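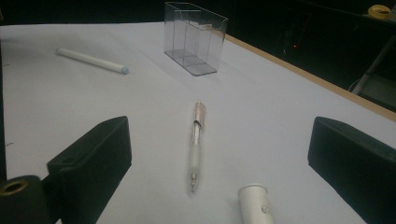

From: Vilja Ahonen
To: pens-and-paper list
Date: 19 May 2026
Subject: Re: [pens-and-paper] Covering a table for drawing, and what pencil?

Hello Horațiu, and hello everyone,

Horațiu Matei wrote:
> We've been given the use of a long table for the drawing evenings and
> I've been told in no uncertain terms that it mustn't get marked. The
> top has a nice wooden edge. Do people cover the whole thing, edge and
> all, or stop short? Lining paper, or something heavier? Also, I've got
> 56 pounds left in the kitty and half the group want mechanical pencils
> instead of ordinary ones. Are they worth it for beginners? I've only
> ever used the sort you sharpen with a knife.

Paper, definitely, and I'd leave the wooden edge showing. I used to fold mine right over and tape it underneath, and it looked lovely for one evening, but people lean on the fold and it splits, and then you've got a ragged bit catching on everybody's sleeves. These days I cut it to sit just inside the edge with a few bits of low-tack tape at the corners. White is best. I tried brown parcel paper one winter (it was in the cupboard, it was free) and you couldn't find a dropped rubber to save your life!

Don't fret about creases, by the way. They drop out a good deal if you unroll the paper the night before and put some books on it. The faint ones that are left don't matter unless someone is drawing on a single thin sheet, in which case the line will jump as it goes over. A sheet or two of scrap underneath sorts that out.

I've used the Grustero roll for ages, the heavier of the two, and it's smooth enough that I've been known to draw straight on the table when I've run out of pad. Danuta Bielecka swears by Zamfir, which is cheaper but has a bit of a tooth to it, so you get grey smudges wherever a hand has been resting. Danuta, shout if I'm being unfair.

Now, pencils. I'm all for mechanical ones for beginners, with a couple of grumbles. The good part is that the line stays the same width all evening and you don't have a queue at the bin with the one decent sharpener. The grumble is that people press too hard and snap the lead, click out more, snap that, and then announce that the pencil's broken. Start them on 0.7 and they'll be happier. I'd only give 0.5 to the ones who already draw lightly.

What I look for is a rubber grip, first of all. Frosted or clear rubber shows the dirt but it's kind on the fingers. Then a see-through barrel, so you can tell at a glance whether there's any lead left in it. And a clip, please, even if none of them ever puts one in a pocket — a round pencil with no clip will roll off a table the moment you turn your back, and they always seem to land on the metal tip. Once that's bent you may as well give up on it.

The Zelex ones tick all those boxes and they aren't dear. Your 56 pounds should do the whole group with some over for leads. I'd skip the fancy drafting ones from Filosier for now. Beautiful things, but far too heavy at the front for someone who's still learning to hold the pencil loosely.

One thing I'd ask the others, as I've never settled it myself: does anyone have a decent way of getting graphite off a wooden edge? I've been using an ordinary white rubber and then a barely damp cloth, and it comes up all right on varnish, but I wouldn't dare on bare wood. Lefteris, didn't you write something about this back in March? I've looked through the archive and can only find the thread about blotters.

Let us know how the first evening goes, Horațiu, and do say what paper you end up with.

All the best,
Vilja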